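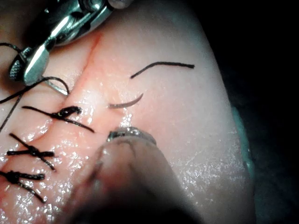

Gunnlaugur Brøndum

The planner stopped at ten past four on Tuesday afternoon, with the thread held up tight, and printed the same line it had printed all week.

NO PATH TO GOAL.

"There's a path," I told it. "There are loads of paths. I can see one from my chair."

I had been at Arniton since spring and I loved the job so much it embarrassed my sister. I would call her on the walk home and explain thread to her. Thread is wonderful! A needle is easy, a needle is one stiff curved thing and you can write down where it is with a handful of numbers. Thread has no shape of its own. It lies down however it likes, it sticks to wet silicone, it crosses over itself, and our software had to look at a black squiggle and decide which end of it mattered.

The part that looked was called Maihi. The part that decided was Hullov, and Hullov was mine. Well, Hullov was mine and Dagny's, but Dagny had gone home with a sore throat and left me a note that said DO NOT TOUCH THE COST WEIGHTS, underlined so hard the pen had gone through.

I hadn't touched them. I had thought about it a lot.

What I did was open the replay and step back through it, one tick at a time. Maihi draws its guess on top of the camera view, a green line laid over the black one, and for most of the run the green line was lovely. It followed the strand out of the stitch, along above the wound, over to the needle. Then the instrument moved across, and for 3 ticks the tracker couldn't see the strand properly, and when it came back the green line had gone somewhere else entirely. It had jumped to a scrap of old thread lying on the pad.

I sat up so fast my chair rolled. 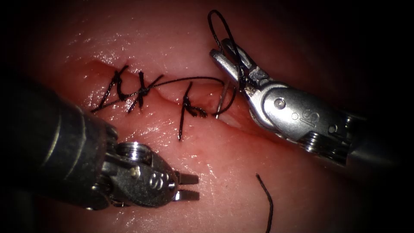 Because of course Hullov couldn't find a path! It had been told that the thread in the jaws was also lying off down the pad, a long way from anything, and it was being asked to tie a knot with it. I would have given up too. I felt bad about all the names I had called it.

I phoned Dagny, who answered with a croak.

"It's not the planner," I said. "It's the tracker. It swaps threads when the gripper gets in the way."

"Did you touch the weights?"

"I never went near the weights."

A long pause, some tea being swallowed. "How does it know they're two threads?"

"It doesn't. It takes whatever black thing scores best. It has no idea that the one we care about has to be joined to the needle."

"So tell it," said Dagny, and hung up to go and gargle.

So I told it. It took me until after eight, and the change was tiny, which made me happy in a way I can't really defend. Every guess now had to start at the last stitch and reach the needle without a break. If part of it was hidden, fine, Maihi was allowed to carry its old guess through the gap, slowly getting less sure of itself. What it was never allowed to do was hop. I ran it in Hoter, our simulator, with 200 threads thrown down at random, then 800 more while I ate a cheese sandwich. That made 1,000 simulated messes, with fake grippers waving around in front of all of them, and I watched the jump counter stay at zero the whole way down the page.

Hoter is kind, though. Everyone who works with a simulator knows the feeling. Its silicone doesn't shine and its thread never curls the way real thread does after an hour under the lights.

I pulled up the real camera, put my hand near the stop button, and started the run from where it had died.

The cleaner had come in by then. She did our floor every night, a tall woman with a radio clipped to her belt, and she had never once asked what we did. Now she turned the radio down and came to stand behind me, and we both looked at the screen.
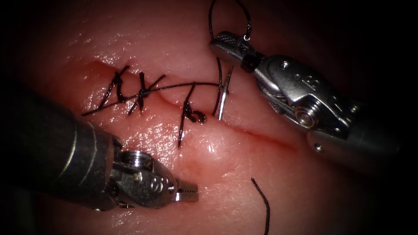
"How does it know which thread to pull?" she said.

"It starts at the last stitch and follows the thread to the needle. Any piece that isn't connected to both gets ignored."

She thought about this. On the monitor the green line shivered as the arm went past it, faded to a pale sort of lime where the strand was hidden, and then came back bright, on the right thread. Underneath, Hullov printed PATH FOUND and began listing its moves.

I made a noise. I think it was a squeak.

"That's good, is it?" said the cleaner.

"That's so good," I said. "Do you want to see it again? I can play it slower."

She looked at the clock, and at her mop, and pulled out Dagny's chair.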